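# Trudham Mill and Foundry Records

Transcribed account books, 313 sheets, from the watermill and iron foundry at Trudham.
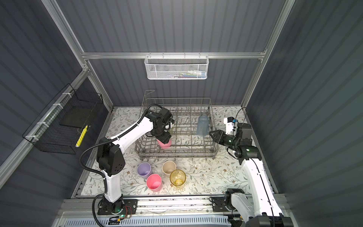
## What's in the folder

- `ledgers/` – the transcriptions, one plain text file per sheet
- `entries.csv` – every dated payment or sale pulled out of the ledgers
- `places.csv` – place names as written, with the modern name where we have one
- `goods.csv` – goods and materials, with the old spelling beside the standard one
- `notes.md` – problem readings, missing corners, changes of hand

Text files are UTF-8. The CSV files use commas, with double quotes around anything that contains one.

## Background

The Trudham works started as a grain mill. A casting shop was added on the downstream side when the owners began making their own gear wheels and found neighbours would pay for them. By the middle of the 19th century the books show more income from castings than from flour, and the mill stones are mentioned mostly when they need dressing.

The foundry sold stove plates, plough shares, pulley wheels, window weights and a lot of pots. Pig iron came by cart from Climard until the rail siding opened. After that the supplier is usually written as "Pretik" or "Pretick & Co." and the loads get much larger. Sand was dug locally and only turns up in the accounts as wages.

The last ledger stops in October, partway down a page. We don't have anything later and don't know if another book existed.

## Columns in entries.csv

| Column | Meaning |
|---|---|
| `sheet` | Sheet number, matching the file in `ledgers/` |
| `line` | Line on the sheet, counting from the top |
| `year` | Year, blank if it can't be worked out |
| `month` | Month as a number |
| `party` | Buyer, seller or worker as written |
| `item` | Goods or labour, original spelling |
| `qty` | Quantity, no unit |
| `unit` | cwt, lb, load, day, piece |
| `amount_d` | Money converted to pence |
| `sure` | 2 = clear, 1 = doubtful, 0 = guess |

Hundredweights are long hundredweights (112 lb). "Load" was never defined by the clerks and seems to change between the cart years and the rail years, so don't add loads across that line.

## How the transcription was done

Each sheet was typed by one person and checked by a second. Where they disagreed and couldn't settle it, both readings are in `notes.md` and the row is marked 0. Struck-out entries are kept in the text files inside square brackets but left out of `entries.csv`.

Abbreviations are expanded in the CSV only. The text files keep "do." for ditto, "pd" for paid and so on.

## Known problems

- Sheets at the front of the first book have water damage along the bottom edge. Totals are often lost.
- One clerk wrote 1 and 7 almost the same way. Check his rows against the running totals before relying on them.
- "Tipoki" shows up as both a farm and a surname. We haven't tried to separate them in `places.csv`.
- Wages for the casting shop and the mill are mixed together before the siding opened.
- A single order of 2,000 window weights is entered twice, on facing sheets. We think it was one order. Both rows are still in the file.

## Use

Free to use for teaching, family history or research. Please credit the Trudham Mill and Foundry Records and give the sheet number when you quote an entry. Corrections are welcome; send the sheet, the line and your reading.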